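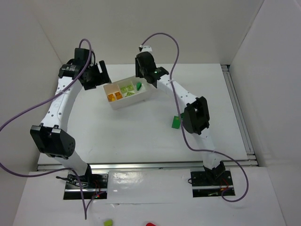 Small trays are for what you're working on today and big boxes are for everything else, my aunt told me over the phone, and if I mixed the two up I'd be picking screws out of the carpet until I died. I've been chewing on that all week and I need a second opinion from people who sort little stuff for a living or for fun.

My setup is a white tabletop with one small divided tray sitting near the middle of it. I use it for hardware and odds and ends (screws, washers, springs, those tiny rubber feet that come off everything). My stash came from a clear-out at a repair shop in Jillden, and the bag was marked 3,000 pieces, all thrown in together. I pour out a handful, sort it into the tray, and by the time I'm getting somewhere the compartments are full and I have to stop and find a home for it all. Then I forget which kind was in which section and start over.

So do I buy a bigger tray? Or a bunch of little ones the same size? Or is the tray the wrong tool altogether and I should be going straight into drawers? I looked at the Stivska cabinet with the pull-out drawers and I like it, but it's a lot of money for something that might end up holding washers I never use. Also, how do you stop things from hopping over the dividers when you drop them in? The springs are the worst.

Posted by washer_pile

3 replies

drawerful
Your aunt is right and I wish I'd had her number when I started! I did the same thing with a bag of mixed buttons and beads, and I spent an entire winter filling one tray, getting annoyed, and dumping it back.

What fixed it for me was giving up on sorting everything properly the first time through. Go broad first. I keep 6 plastic tubs (old takeout soup ones, nothing fancy) behind the tray, and the first pass is just "screws," "flat round things," "springs," "plastic," "weird" and "trash." You can get through a huge amount that way because you barely have to look. Then you take one tub at a time over to the small tray and split it by size. If you're only doing screws, a little tray has plenty of room, and you'll remember what's where because it all goes short to long from left to right.

The "weird" tub will be bigger than you expect. Mine still is. I go through it when I'm on hold with the insurance company.

For remembering the sections, don't write on the tray. Put a sheet of paper next to it, draw the compartments as boxes, and write in the boxes. When you switch to another tub you flip the paper over. I used to use sticky labels on the tray itself, and the glue turned into gray fuzz that I'm still scraping off with my thumbnail.

I'd hold off on the cabinet. You don't know yet how many drawers you need, and you also don't know how big they should be. I bought mine first, and half of it is drawers that are too shallow for the stuff I ended up with — so now they hold birthday candles and stamps.

On the hopping, you're dropping from too high. Get your fingers right down close to the compartment before you let go. It feels slow for the first ten minutes and then you don't notice. A scrap of felt cut to fit the bottom helps too, though it makes the really tiny stuff harder to pick back up, so I only do it for springs.

bench_and_biscuits
just get the Sketa boxes. they stack. i have 20 of them and never looked back

tinycog
I'm going to half disagree with the first reply. The broad pass is good advice, do that. But I wouldn't write off a second tray. I run two of the same size side by side, and it's so much nicer than one big one. With a big tray I was always reaching across the full sections to get to the empty ones, and my sleeve caught a corner and that was that evening gone. Two little ones you can pick up and tip out one at a time. Tip them into a funnel or a folded piece of cardstock, by the way, don't try to pour straight from the corner of a compartment into a baggie. You'll lose a third of it.

The white table is good news and bad news. Dark screws and rubber feet show up beautifully, and you'll spot a runaway from across the room. Clear plastic bits and anything nylon just vanish. When I get to those I slide a dark place mat under the tray — mine's a navy one from Mazandarani Housewares, but any plain dark mat would do — and put the lamp off to one side so everything throws a little shadow. Overhead light is terrible for this. You want it coming in low.

One thing I'd add is to decide now how many of each thing is enough. I keep 100 of any one screw size and the rest goes in a jar for the school shop class. Before I had a limit I was sorting stuff with great care that I was never going to use in my life, and it took just as long as the good stuff. With a bag like yours I'd be pretty ruthless about washers. Everybody has washers.

Storage after that depends on how often you go back to it. If you're fixing something every weekend, okay, drawers are lovely, the Stivska ones do slide well (my brother has them in his garage). If it's a few times a year, zip bags standing up in a shoebox like file cards, biggest size at the back. Write the size on the bag before you fill it because the pen skips once it's lumpy.

And keep a shallow lid or a saucer on the side for the ones you can't identify. Don't stop to figure them out in the middle of a batch. I still do it every time, and then it's midnight and I'm looking up thread charts.

washer_pile
Thank you all. Soup tubs are coming out tonight and I'm stealing the place mat idea for the nylon washers. The cabinet can wait. @bench_and_biscuits do the lids on yours stay shut if you carry them sideways?

bench_and_biscuits
mostly. not the big ones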